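Board index > Home and Laundry > Folding and storage

Sweatshirts: drawer or shelf? I'm losing this fight

emese_k
My husband and I have been at it since May. He wants every sweatshirt filed upright in the dresser, I want them stacked on the closet shelf like my mother did it. The drawers are nine inches deep and the thick ones pop up so the drawer won't shut. What do you all do?

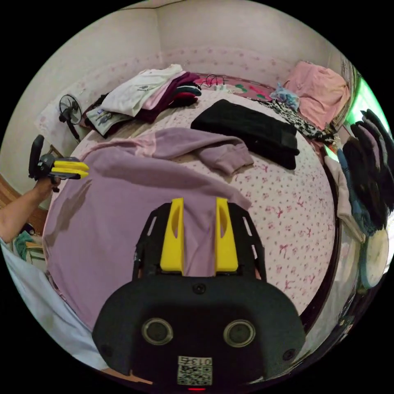

tamsinb
Stack person here, sorry to your husband! Filing is great for T-shirts and awful for anything with a fleece lining. I do it on the bed, always. You want the thing spread out flat with a sleeve folded back toward the middle, like the sweatshirt on the bed there, then the other sleeve, then thirds from the hem up. If you fold in half first you get that hard crease down the chest.

yule_lachlan
Disagree. I've filed mine for 8 years in a plain Pruvwood dresser and they're fine. You're overfilling the drawer. Take two out and it shuts.

emese_k
Take two out and put them WHERE, Lachlan? That's the whole problem lol

tamsinb
Ha, exactly. Also knits. Please don't hang knits, I ruined a good one from Arndale that way and the shoulders grew little horns. Mine live flat on the top shelf with the heavy ones at the bottom. 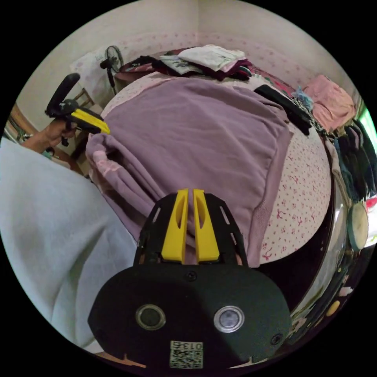 And if the shelf is deep, put the folded edge facing out so you can grab one without dragging the whole pile down on your head. I got shelf dividers from Willeck and they helped for maybe a month, then my kids got in there.

ionut_u
Dividers are a waste of money. I rotate by season, winter stuff goes in a bin under the bed and the drawer argument goes away. Only downside is the first cold morning when you're crawling around at 6 am.

yule_lachlan
Bins make everything smell like bin.

ionut_u
Not if you let it dry all the way first!

emese_k
Okay, trying thirds tonight. He still says a drawer is neater. Does it matter which way the tag goes?

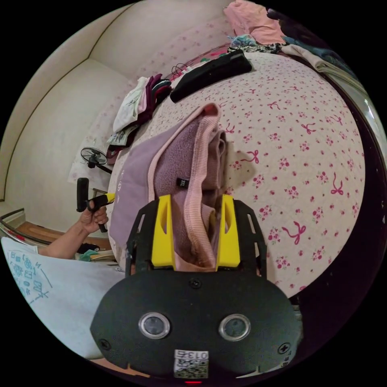 Mauve fleece with the pink ribbed trim, folded up, 3XL tag showing

tamsinb
Tag out if you have more than one size in the house. Otherwise whatever you like.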